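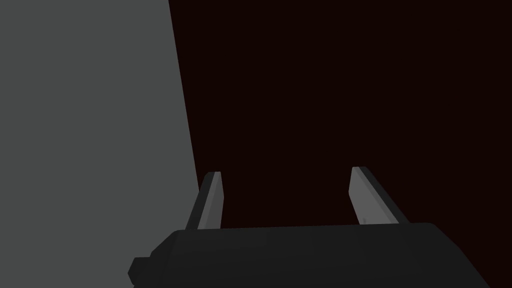

Paint companies would like you to believe that choosing a colour is a matter of taste and courage, and that their website will help with both. We sell paint, and we doubt it. Most of the complaints that reach our counter are about colours picked from a phone. Take the flat mid grey on the left, with its hard straight edge against something almost black. Is the dark side a true black, or has it got a bit of maroon in it? We see a faint reddish brown. Your screen may show you plain black, and if you turn the brightness down it probably will. Now imagine four walls of it. The questions below are the ones we get asked most, and the answers are what we tell people in the shop.

Can I trust the colour on my screen?

No. You can trust it to tell you that grey isn't yellow. Past that, every screen has its own settings, many of them shift warmer in the evening, and very dark colours suffer worst of all. The makers say as much in the small print, usually underneath a large button that says Buy.

What about the printed colour card?

Better, but still printed in most cases. Ink on card isn't paint on plaster. The Vultonex fan deck has 2,446 colours in it and we have yet to meet a customer who could tell us why. Many of the greys sit so close together that swapping the labels would pass without comment. Use the deck to get down to two or three, then put it away.

Are sample pots worth the money?

Yes, grudgingly. They are dear for what you get, and the paint in them is sometimes not the same finish as the tin you'll end up buying. Ask before you pay. If the sample is only made in matt and you want eggshell for a kitchen, the finished wall will look different whatever the label claims.

How should I test a sample?

Paint a large piece of lining paper with 2 coats, right up to the edges, and let it dry overnight. Move it round the room. Look at it in the morning, at dusk and with the lamps on. Don't paint a small square in the middle of a magnolia wall and stare at it, because you will mostly be judging it against the magnolia. A grey looks paler beside a near-black and duller beside a clean white. Hold it against your carpet, your worktop, whatever is staying.

Why does my grey look blue (or green, or lilac)?

Very few household greys are made from black and white alone. There is nearly always some other colour in the mix, and north light or a cheap bulb will find it. "Neutral" on a tin is a sales word. Put the sample next to a sheet of plain white paper and the undertone usually shows itself. If you dislike it on paper, you won't learn to love it on a landing.

Is one coat ever enough?

We've heard the claim from Nilleo, among others. It can happen if you are putting grey over a very similar grey on a sound wall and you don't look too closely near the window. For anything else, buy enough for two. Dark reds and maroons often want three, over a tinted undercoat. A tin that covers in one coat according to the front will often recommend a second on the back.

Does dark paint make a small room feel bigger?

This one comes round every few years. The argument is that the corners vanish and the eye can't judge the distance. Perhaps, in a photograph, with good lamps and no laundry. In a box room with one ceiling light it mostly makes a dark box room. Do it if you like dark rooms, and there's nothing wrong with that.

What does "scrubbable matt" mean?

Less than you'd hope. There are proper tests for it, and a decent maker will tell you which one was used and what class the paint reached. If the answer is a picture of a laughing toddler with a crayon, be careful. Dead flat finishes look lovely and mark easily. Rubbing them tends to leave a shiny patch, which you'll see every time the sun comes round.

Is the expensive stuff better?

Some of it. Zaletti's eggshell goes on well and we use it ourselves on doors. Their matt is fine, and we can't see where the extra money goes apart from the tin. Ask any brand what you are getting for the higher price. "Depth" is not an answer.

Can you match one brand's colour in another brand's paint?

We can get near. The machine reads a chip and gives a recipe, and the result is usually close enough for a whole room. It is not close enough for touching up half a wall. Tinted paint can't be returned, so please look at the dab on the lid before you leave.

How do I get a crisp line between two colours?

Tape, pressed down firmly, then a thin coat of the first colour along the edge to seal it, then the second colour. Pull the tape while the last coat is still soft. Special tape costs more and we have seen it bleed too. Old walls are rarely flat, and neither tape nor a steady hand will change that.

Do you charge for advice?

No. If you'd like us to come and look at a room, it's £20, and we take £15 of that off your first order. We may well tell you to keep the colour you've got.

Answers last checked June 2026.

Shop > Paint > Help and advice > Choosing a colour

Contact us | © Theodorakopoulos Decorating Supplies | Back to top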